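Painter's tape residue after 2 weeks??

left blue tape up on the trim since December, now the edge peels and leaves gunk. Also pulls paint. Same kind of blue as these 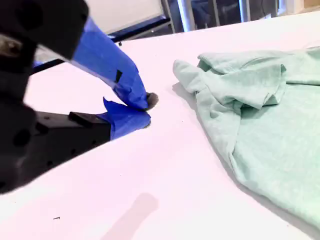
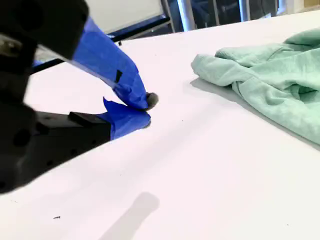 Khrystyna Tkachenko
New member - posted Tuesday, January 1, 2019

Latex paint, semi gloss, one coat. Landlord is coming to look at it. What gets the gunk off without dulling the finish?

Sirko36
Hair dryer on low, peel slow, back over itself at an angle. Score the paint line first with a sharp blade or it will tear agian. Leftover gunk - warm water and dish soap, soft rag. Then a little mineral spirits if you have to, test a hidden spot.

tamico
just repaint it

Trerkine
Soap worked on mine. Dont use acetone, took the latex right off my door. Sand the torn bits lightly, touch up with a small brush.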